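ok cardamom bun thread bc 4 of you asked. not a pro, just stubborn

first – grind your own cardamom. the jar stuff smells like dust. Gudrun Vik told me this years ago and I ignored her, dumb

dough: warm milk, yeast, flour, sugar, soft butter, pinch of salt. 1000 grams flour makes a big batch, halve it if your freezer is full like mine

knead longer than you want to. then knead more. should pull off the bowl clean

first rise till doubled. my kitchen is freezing in Febuary so I start at 5 and its ready after dinner

filling is butter, brown sugar, more cardamom. Eilif Dalen puts orange zest in his. I tried it, too much going on

roll, fold in thirds, cut strips, twist, knot. ugly knots taste the same. mine look like shoelaces

second rise, around 30 minutes under a towel. do NOT skip, I did once and got hockey pucks 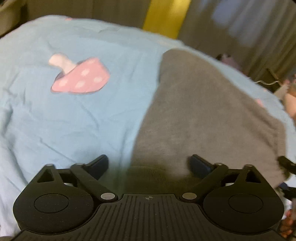
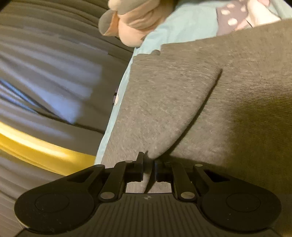
egg wash then hot oven, top half. pull them when the edges go brown, the middles keep cooking a bit

syrup while theyre still hot – just sugar and water, boiled. brush it on, then pearl sugar on top so it sticks

freeze the extras same day. they go stale fast, a few seconds in the microwave wakes them up

someone asked about oat milk – works fine, dough is a little stickier, add flour by the spoonful

rye version next if I get to it. have to buy rye flour frist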